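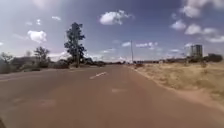

Rory Mackay
Gear reviewer and long-distance passenger

Reviews > Travel Kit > Food & Drink on the Road > Flenow travel kettle

I drink too much tea. My mum does, my gran did, and when I go anywhere for more than an afternoon the first thing I think about is where the next cup is coming from. So when Flenow brought out a kettle that plugs into the 12-volt socket in a car (the thing we all still call the cigarette lighter) I bought one with my own money the same evening, and I've been using it since March.

It's a tall, thin thing, shaped like a flask, with a screw lid and a chunky cable that comes out near the base. It holds 800 ml if you fill it to the very top, which you mustn't, and comfortably does two proper mugs if you fill it to the line. The inside is plain steel. The outside is a sort of rubbery dark green that picks up every crumb in the car and won't let go of them. Mine looks like it's been rolled in biscuits.

Right, the big question — how long does it take? Ages. I'm sorry, but it does. A car socket can only give you so much, and from cold tap water you're waiting long enough to listen to most of a radio play. If you're picturing the kettle in your kitchen, stop. What I do now is switch it on well before I want to pull over, so that by the time I've found somewhere decent to stop it's nearly there. Once you get into that rhythm it's lovely! Before I got into it I spent a lot of time sitting in lay-bys glaring at a little orange light.

My longest go with it was a proper road trip, the sort with long straight stretches where the next café is a rumour. Vega Bustamante did the driving and I did the snacks, the map and the kettle. We covered 1,694 miles altogether and I made tea on every single day of it, plus coffee for Vega, who thinks tea is for when you're poorly. 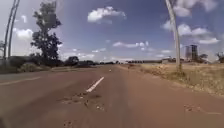

Which brings me to the lid. It screws down tight with a rubber ring, and there's a little flip-up spout with its own catch. With the catch shut I've had it on its side in the footwell, full, and lost a teaspoon at most. With the catch open it'll dribble at the first bump, and you do not want that on your leg. Flenow say in the booklet that you should only heat it with the car parked. I'll be good and repeat that, and I'll also admit I wedge mine upright in the cup holder with a tea towel and let it get on with things. Don't write in. The passenger minds it the whole time and nobody pours until the handbrake's on.

Will it fit your cup holder, though? It went into Vega's with room to spare, hence the tea towel. In my own car it's too fat by a whisker and has to live between my feet. Measure first. The base is 8 cm across and I wish the box had told me so in bigger letters.

The cable is the bit I like best, funnily enough. It's long enough to reach the back seat, and it's properly thick, and the plug has a little spring in it so it doesn't work loose. I had a Vema travel kettle before this one and the plug on that fell out if you so much as changed gear. You'd get to the end of your wait and find you had a flask of lukewarm nothing. The Vema was quicker when it did stay in, I'll give it that, and it poured better too. The Flenow glugs. You get a nice steady stream and then a great big gulp that goes over the edge of the mug, and I've not found an angle that stops it.

Taste! The first few boils tasted of new shower curtain. I did the vinegar thing, then boiled it and tipped it away, then did it again, and after that it was fine. If you're giving this as a present, do tell them, or they'll have one mouthful and put it in the charity bag.

Cleaning is a bit of a faff. The neck is too narrow for my hand (and I've small hands), so you need a bottle brush. You can't put it in the dishwasher or dunk it in the sink because of the electrics underneath. I keep it strictly for water, and I'd beg you to do the same. Vega heated tomato soup in it once while I was paying for petrol. I could taste it in my tea until we got home.

It keeps hot very well once it's got there. I've poured a second mug hours later and had to wait for it to cool down, so it earns its place as an ordinary flask even on days when I don't plug it in. I've started filling it from the kettle at home before I set off and just letting the car top up the heat, and that cuts the waiting right down. Probably cheating. Don't care.

Will it flatten your battery? I was worried about this one. We never had trouble with the engine running, and I only once used it with the engine off, with the car starting perfectly well afterwards. It's an old car though, and I wouldn't make a habit of it.

I'd buy it again. I'd want a wider neck and a spout that behaves itself, and I'd pay a bit extra for both. If you only do short hops, get a good flask and save yourself the bother. But if you're somebody who gets twitchy without a cuppa, and you spend whole days on the road, have a look at it.

Good: the cable, the plug, stays hot for hours
Less good: slow, glugs when pouring, neck too narrow

Filed under: Travel Kit, Kettles & Flasks, Bought It Ourselves

Comments

teabag_tina
Mine glugs as well! Try filling it a bit below the line, it's much better behaved. Still slow as anything.

Drevance
Does the rubber coating go sticky over time? My last flask did and I had to bin it.

Rory Mackay
No stickiness so far, just crumbs. Will report back if it changes.

P. Sokol
Soup in the kettle is unforgivable. Get Vega a separate one.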